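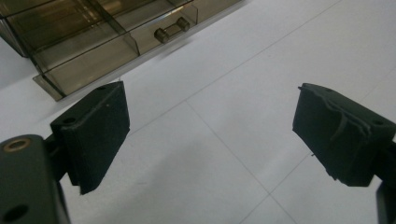 Gönül Coşkun had been told that the hardest part of teaching a machine to open a drawer would be the drawer. After a season of collecting demonstrations at the Zoster workshop she disagrees. "The drawer is fine," she said. "People are the hard part. Everyone pulls differently."

We spoke at the workshop's open day in December, where visitors could try the hand-held grippers for themselves. Coşkun runs the recording sessions for a project called Flurkumine, which collects short examples of household jobs done by hand with a gripper. The recordings are later used to train a robot arm.

The open day began at 2 in the afternoon. Each visitor got a short talk and then a turn with a gripper. Most squeezed too hard at first, Coşkun said, and then pulled too fast.

"You want to go slow at the handle and slow at the end," she said. "In the middle it doesn't matter much. I tell people to pretend there's a full glass of water in there."

The project has 846 drawer recordings so far. She throws out the ones where the person stops halfway to talk, or where a hand comes in to help. She keeps the clumsy ones if the drawer ends up open. "A second try is useful. The arm is going to miss too."

Foam pads wear out, and she changes them when the grip starts to slip. She used to do it on a schedule – every six sessions – but gave that up because some people are much rougher than others.

Asked what she would do differently, she named the furniture. Trurholm, the group that will run the arm, first asked for one kind of drawer only. She now wants many kinds, with knobs, bars and plain edges. "If you only ever show it one handle, that's the handle it knows."

The next round of recordings covers cupboard doors. It will take four months, and she is still looking for people to come in during the mornings.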